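Reading time: 4 minutes

Simulated arm sorts perfectly for me, misses half the bottles on the judge's laptop

Posted by Hưng Quan in School and Club Projects

Our college robotics club has entered the simulation round of the Skideck challenge. No hardware, which suits our budget. You get a warehouse, two conveyors, a couple of bins and an arm, and you have to pick bottles off the belt and put them in the right bin. Score is bottles binned out of 30, and the heat is in November.

On my desktop our program bins the lot. On the laptop the organisers lent us for testing it bins 7, on a good run. The rest of the time the gripper comes down, closes very confidently on fresh air, carries the fresh air across to the bin and lets go of it with great care. It looks so sure of itself that I have started to doubt the bottles.

What I've tried so far:

- Reinstalling everything, twice.
- Slowing the belt. Better score, but the rules fix the belt speed, so that's no use.
- Opening the fingers wider on approach. It now knocks bottles over as well as missing them.
- Asking our tutor, who said "interesting" and went to lunch.

The program waits for the sensor at the start of the belt, sleeps for a set time, then sends the arm down. The sleep was tuned by hand over a very long evening and I am quite attached to it. Same version of the simulator on both machines, same scene file, same settings as far as I can see. Is the laptop just too slow, and if so can I make that the laptop's problem?

Answers

Erkgate

Your sleep is running on the wall clock and the belt is running on simulator time. On your desktop the two happen to keep pace, so it all lines up. On the laptop the simulator can't keep up with real life, so when your program wakes from its nap the bottle hasn't arrived yet. The arm is on time. The world is late.

Try this:

1. Print the simulator's own clock and the computer's clock side by side for one run. If they drift apart on the laptop, you have your culprit.
2. Take out every sleep that uses real time. There's always one more than you think, usually in the bit that opens the fingers.
3. Replace them with a wait that counts simulation steps, or reads the simulation clock if your kit gives you one.
4. Better still, work out where the bottle is from the belt speed and the time the sensor fired, and start the arm down when the bottle reaches a fixed point. Then you can change the approach without retuning the whole lot by hand.
5. Put the finger opening back to what it was. You were treating the wrong illness.

We had this very fault two seasons ago. Our pause was 136 lines away from the code it was breaking, in a file called "misc". I recommend not having a file called "misc".

On the last part of what you asked, no, you can't make it the laptop's problem. The judges are very fond of the laptop.

Sutcliffe

get a faster laptop

Prendo

Erkgate is right about the clock, so do that first. A couple of things to add from helping with a younger team.

Check your physics step as well. If the program lets the step grow when the machine is struggling, the fingers can pass a fair way between one step and the next, and a light bottle gets shoved about or squeezed out of the grip. Fix the step size in the settings and leave it alone. The run will take longer to watch on a slow machine, but it should give you the same score.

Also turn a few bottles round before you trust a good result. Teams tune everything on a bottle lying one particular way and then act betrayed when the next one is pointing somewhere else. If your grip point is measured from the neck, and the neck has moved, you'll be off by most of a bottle. I measure from the middle of the body and turn the wrist to match.

Last thing – start every run from the same pose, arm up and fingers open, well clear of both belts. Ours used to begin wherever the previous run had left it, and we lost a whole afternoon to a bug that only showed up after lunch. I save a still at the start of each run and flick through them when the scores go odd. My starting pose is below, with a bottle already on the right-hand belt.
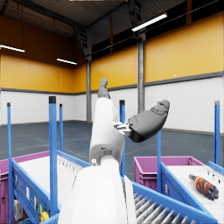

Related in School and Club Projects

Line follower is scared of the shiny bit of floor
How do we split marks when one person wrote all the code?
Servo hums but won't turn, neighbours have noticed

Contact us | Copyright the site and its posters | Back to top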